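Till Teuber
@tillteuber · 24 November 2020

Desk project thread! I'm wiring up a blue board for the plant light in the hallway, and I've been at the white table with it since breakfast.

1/ First thing, the sponges. I keep two kitchen sponges stacked up as a little stand for wire and small bits. Cheap, soft, doesn't scratch the table, and I can steal them back for the dishes (kidding, please don't).

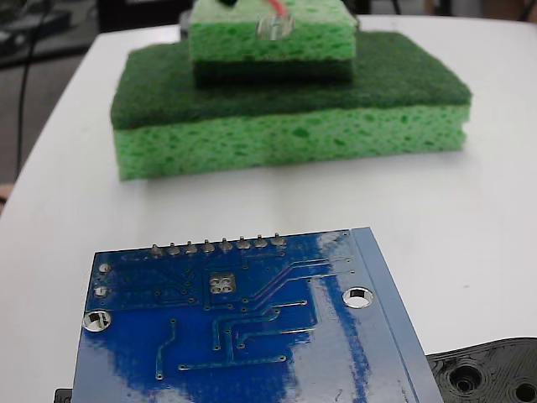

Do you need a special mat to work on a board like this? A plain clean table is fine for fitting and checking. Get a proper heat-safe mat before you switch on an iron.

2/ Lutz Schmieder got me into this back in May, when he gave me a whole drawer of leftovers from his old job at Callbridge. 155 ring terminals, all in one bag! I'm never going to buy another one.

3/ I love a ring terminal on a red wire. Crimp it, tug it, crimp it again if it moves. My first ones all fell off, so now I tug like I mean it.

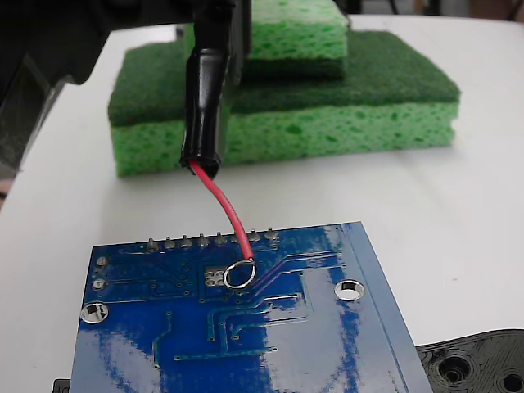
The wire for the hallway has to be 57 inches, and guess who cut the first piece short. So that one's a spare now, and I've got it written on the wall in pencil so I don't do it twice.

4/ Flip the board over before you connect anything and look along the solder joints. Mine has eight in a row for the pin header. Tilt it under the lamp, because the blue gets so shiny that you miss stuff when you look straight down. 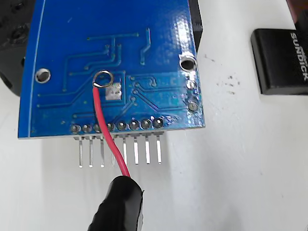
5/ Still on the list
Find the screws for the mounting holes. Ask Lutz if he wants his good crimper back (hope not!). Label the spare wire. Then up the ladder with it, probably tomorrow after work, and I'll post how the hallway looks.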